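How to Sort Out the Toy Bin (and Keep It Sorted)

By Kalliopi Konstantinidis
1 Sep 2023

Every family I know has one. It starts as a nice roomy bin by the back door, a place for the beach things and a ball or two, and by the end of the summer you can't get the lid on and there is sand in the bottom that has been there longer than the dog. Ours came with us when we moved to Clullport, full, and I'm a little ashamed to say it stayed full for two years before I tipped it out.

I do ours twice a year now, once in May before the good weather and again when school starts. It takes most of an afternoon if you include the washing, and I'd put the kettle on before you begin.

What you'll need

A large open bin, the one you already have is fine
An old sheet or a shower curtain
A bucket of warm water with a squirt of dish soap
A soft brush and an old toothbrush
A couple of towels
Two bags, one for giving away and one for the trash

Step 1. Tip everything out

Spread the sheet on the floor or the grass and empty the whole bin onto it. All of it, please! I know it's tempting to pick things off the top and call it done, but the trouble is always at the bottom, where the broken crayons and the single flip-flops live. Shake the sand out of anything hollow while you're at it, and give the handles of the shovels a good knock, as the tube kind can hold a surprising amount.

Step 2. Make your piles

I make four: balls, digging toys, blocks and little vehicles, and everything else. Don't fuss over what belongs where. My neighbor Stamatia puts anything with a handle in one pile, whether it's a shovel or a net or a bat, and that works just as well, maybe better, because the long things are what cause the tangles later on.

As you go, squeeze the balls and run a thumb along the edges of the plastic. A ball that has gone soft may only need air, so set it by the pump. Anything cracked goes straight in the trash bag. Old plastic that has sat out in the sun gets sharp where it splits, and I have a scar on my thumb from a sand rake to prove it.

Step 3. Wash and dry

Drop the small plastic toys in the bucket and let them soak while you see to the rest. The soft brush does for shovels and balls, and the toothbrush gets into the bumps and corners on blocks. Rinse it all with the hose or under the tap, then lay everything out on towels. Please don't rush the drying. I once put a load back damp and the smell when we opened it again was something my sister still brings up at dinner.

Wipe out the bin itself too, and get right down into the corners.

Step 4. Put back less than you took out

Now for the part the children may have opinions about. A bin is easiest to use when you can still see the floor of it, so that a small person can lean over, spot the shovel and grab it without flinging everything else across the patio. I aim for a handful of favorites and let the rest take a holiday on a high shelf.

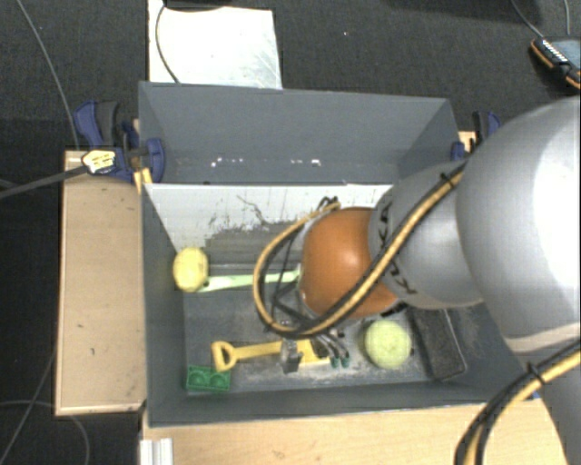 Lay the long things in first, flat along the bottom and all pointing more or less the same way. Shovels stood on end look tidy for almost 60 seconds and then fall over onto somebody's foot. Balls can go in next, and they'll roll off to the sides and find their own places. Small blocks go in last, toward the front where short arms can reach them.

If you have a lot of tiny pieces, keep them out of the big bin altogether. A drawstring bag on a hook is much kinder to everyone, and you won't be fishing for doll shoes under a soccer ball.

Step 5. Swap every few weeks

The toys on the shelf come down when the ones in the bin get ignored. My grandson Nektarios greets a bucket he hasn't seen for a month as though it were his birthday, and it costs nothing. I tend to swap on a rainy morning, a few things in and a few things out, and we do it together so there are no tears about a missing favorite.

A few last notes

Give-away toys should be clean and whole, with all their parts. Ours go to the playgroup over in Zurkuston, and they like balls best of all.

If your bin lives outdoors, turn it upside down when it's empty, or you'll be raising mosquitoes.

Write your name on the bottom of the shovels if you take them to the beach. Permanent marker lasts us one summer, then it needs doing again.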